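Readers wanted for the Prerno letters

I'm looking for people to read old letters out loud into a microphone, and I'd love it if one of them was you. No acting experience needed, no special voice, no fancy equipment. If you've ever read a bedtime story twice in a row because somebody small demanded it, you're qualified!

Some background. In 1988 two cousins, one here in Jisley and one who had just moved out to Hollon, started writing to each other and kept it up for years. The Aebischer family saved all of it – 355 letters, both sides of the correspondence, in shoeboxes – and last spring they let me scan the lot. I've been typing them up at my kitchen table ever since (the handwriting on the Hollon side is a trial, let me tell you). Now I want to turn them into a listening series called Prerno, which was the cousins' made-up name for the town they were going to live in when they grew up.

The letters are funny and nosy and full of weather. There's a long feud over a borrowed sweater. There's a recipe for plum cake that changes every time it's mentioned, and I have baked three versions and still can't tell you which one is right.

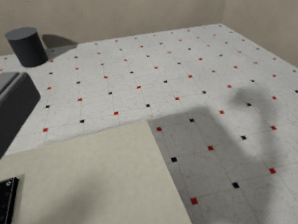 What you'd be doing

I need 31 readers. Everybody gets a small bundle, which I'll email you as plain typed text along with the scans so you can see the original pages. You read through them at home, then we record in one session. Sessions start at 6:30 in the evening and run two hours, with a break in the middle for tea and whatever cake I've gotten around to making. Recording starts in June and I'd like to be finished before people leave for the summer.

You'll be reading one cousin only, so tell me if you have a preference. The Jisley cousin writes short and cranky. The Hollon cousin goes on for pages, forgets her point, and picks it back up in the postscript. Both are a joy to read but you do need more breath for Hollon.

You don't have to sound like a teenager or like anyone in particular. I've already signed up a few people in their seventies and they're wonderful at it. 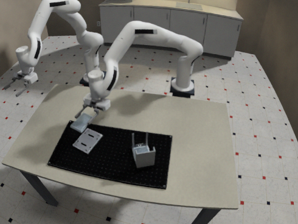 Pirmin Bühler wrote back to my first notice asking if an accent would be a problem, and added that he'd want to skip anything too private about people who might still live on our street. I told him the accent is welcome, please bring it. On the second point, the family has been through every letter with me and marked the passages that stay out, and I've changed the neighbors' names. If you hit a line in your bundle that makes you squirm anyway, say so and we'll talk about it before we record.

Pay is small, but there is some! You'll get a flat fee for the session, bus fare if you need it, and a copy of the finished series. I'd also like to have a listening night for readers and their families once it's all edited.
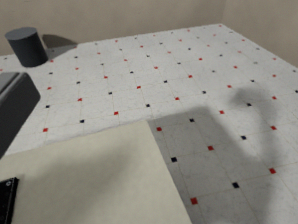

I should mention the editing, too, while I'm at it. I'm doing it myself, slowly, so please don't expect to hear your episode the week after you record. Stumbles are fine. If you lose your place, stop, take a breath, and start the sentence over, and I'll tidy it up later. I leave the laughing in.

How to sign up

Send me a short email with your name, which evenings are hopeless for you, and which cousin you'd like. Add a voice memo of yourself reading anything at all for a minute – a cereal box, the instructions for your washing machine, whatever's handy. I'm not grading it, I only want to match up voices that sound nice next to each other.

If you're under eighteen, have a parent write to me as well. And if you'd prefer not to read but can make out terrible handwriting, please get in touch, because I have a whole folder of Hollon postscripts waiting for you.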